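The buzz wire rules, version two 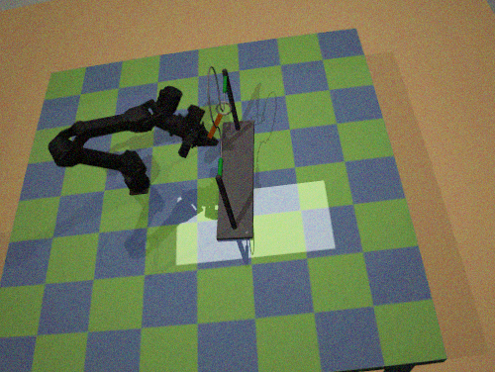
Couldn't you just tell it not to touch the wire and leave it at that? So went the first comment under my last post, and another reader, going by Bamel, added that a rulebook for a fairground game was the silliest thing they'd read all month. Fair enough! But I've spent a good few evenings on this now, and I've come round to thinking the silly games are where you find out whether your rules are any good.

For anyone new, the job is the old steady-hand game. There's a loop on a handle, a bent wire between two posts, and you take the loop from one end to the other without touching. I'm doing it in simulation with a robot arm, and I've been trying to write down what counts as a proper run so that my results mean the same thing in December as they did when I started. They didn't, is the short version. I went back through my old notes and found I'd been scoring touches one way at the beginning and a much kinder way later on (funny how that drift only ever goes in one direction).

So, the rules as they stand.

A touch is a touch. I used to ignore the very short ones, on the grounds that a real buzzer would hardly have time to make a noise. Then I'd catch myself nudging what "very short" meant whenever a run I liked had gone a bit wrong. Now any contact between loop and wire goes in the log, with how long it lasted, and I can argue with myself afterwards with the numbers in front of me.

A run starts when the loop leaves the first sleeve and ends when it's over the second. Sounds obvious, but my first version started the clock when the arm began to move, so a lazy approach to the wire looked like a slow run. I had 17 runs in the bin because of that. Well, not in the bin, I kept them in a folder called "old clock", and I'd say do the same. Don't delete the runs you scored badly. You'll want them when somebody asks why your figures changed.

Same number of runs for everything you compare. I do 2,000 for each setting and I don't stop early, even when it's going beautifully. Especially when it's going beautifully! I once stopped a batch at teatime when it was having a lovely streak, and I was very pleased with myself until I let it carry on the next morning.

Then there's force, which I got most wrong. You can get round the wire without a single logged touch and still be doing horrible things at the grip, with the handle twisting about in the fingers and the wrist working far too hard to correct it. In simulation nothing snaps, so you don't notice. I've set a limit on how hard the arm may push or twist, and a run that goes over it is a fail even if the loop never brushed the wire. Bamel will hate that one.

I pinched the idea from the safety sheet at Covmont, the workshop where I did my evening course. Their sheet had a line saying that a machine which finishes the job by breaking a limit hasn't finished the job. It was stuck up by the kettle and I must have read it every break without taking it in.

Version 2 also says you write down the starting pose. Every time. I know, it's dull, and I skipped it for weeks. But an arm that starts folded up tight has a different first move from one that starts stretched out, and if you don't record which you used then you can't repeat anything. I keep a plain text file next to each batch with the pose, the shape of the wire and the version of the rules. It takes up to 2 minutes and I grumble through all of them.

What I haven't sorted is the wire itself. Do you change its shape between batches, or keep the one shape and get very good at it? I've been calling the current shape Fetora (all my wires get names, don't ask) and I'm fairly sure my settings have got rather too fond of it. The next one is Rivadeneyra, with a much meaner bend near the end. My feeling is that the rules should say you tune on one wire and report on another, but I haven't written that down yet because I haven't had the nerve to try it.

If you've got a rule for that, leave it in the comments. I'll put the full text file up once I've fixed the bit about restarts, which at the moment contradicts itself.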